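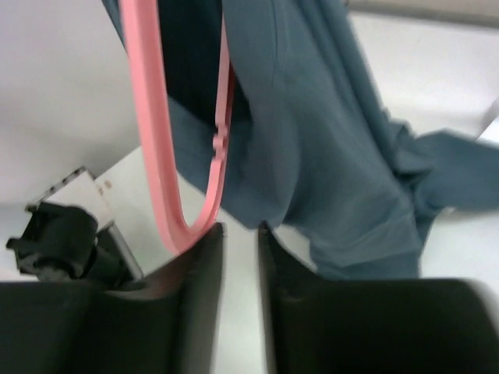 # Clothing swap fills the old library annex in Stostdale

The pink hangers are back, and so are the crowds! Stostdale's clothing swap opened for the season in September with 37 households bringing in bags, boxes and armfuls of clothes, and by lunchtime the rails in the library annex were so full that people were folding sweaters over the backs of chairs.

The idea is as simple as ever. You bring clean clothes you don't wear, you get a paper ticket for each piece, and you trade the tickets for whatever catches your eye. Plain blues went fast this year, along with anything in denim and just about every pair of kids' rain pants in the building.

"I came in with two coats and went home with a blazer I would never have picked in a store," said Jaruwan Kaewmanee, who lives on Turkel Street and has been to every swap so far. "I love it. I'm wearing it to my niece's graduation."

The swap started in a garage on Pai Road with one rail and a folding table. Nipon Ruangrit, who owned the garage, still runs the morning sorting, and he has strong feelings about how it should be done. Tops go on hangers and pants get folded. Anything with a missing button goes to the mending table first – no exceptions, even if it's the nicest shirt of the day.

The mending table is new, and what a hit it was. Theerawat Thongdee brought his own sewing machine and a cookie tin full of spare buttons, and he took in 23 pieces before closing. Most were quick jobs, loose hems and split seams and a couple of stubborn zippers. A winter jacket with a torn lining went home with him for the week, and its new owner has already put a name tag on it.

There was a small hanger crisis early on. The annex closet had far fewer than the team remembered, and a call went out to the neighbors at 9 a.m. Within the hour people were walking in with hangers in every color, wire ones from the dry cleaner, heavy wooden ones from somebody's hall closet, and a big bundle of plastic ones that Cường Mạch carried over from his apartment on his bike. If you lent any, they are in a box by the annex door with your name on the bundle (if you remembered to write it down). Unmarked hangers will stay with the swap.

A few things the sorting team would like everyone to know before the next round:

- Drop-off is from 8 to 10 a.m., and the doors open for swapping at 10:30.
- Please wash everything first and check the pockets. The lost and found already holds a house key and a very nice pen.
- Kids' shoes are welcome. Adult shoes are not, as there's no place to put them.
- Slippery dresses and wide-neck tops do best on hangers with notches, so save those for them.
- Tickets from this round are good next time, too.

Newcomers made up a good part of the crowd. Surachet Suwannarat moved to town in the summer with most of his things still in storage, and he left with a full bag that included work shirts, a scarf and a pair of gardening pants with the knees already patched. He has signed up for the next sorting shift, and Nipon has already shown him how the pants should be folded.

Upstairs, the try-on corner had a line for most of the day. It's two curtains and a borrowed mirror, and it worked fine, but a second mirror would be a huge help. Anyone with a full-length one to spare can leave a message at the library desk.

Whatever was still on the rails at 3 p.m. was packed up by type and size. The packing crew filled 16 boxes, which are going to the Sultance Road thrift shop, where the warm things will be set aside for the winter coat drive. The shop has asked for more men's sizes in particular, so if you've been meaning to go through that closet at the back of the house, please do!

The next swap will be in the same place, with the same hours and the same ticket system. The mending table will be back, and Theerawat is looking for one more person who can handle zippers. Sign-up sheets for sorting, mending and packing are on the board inside the annex door, and the coffee is free for anyone on a shift.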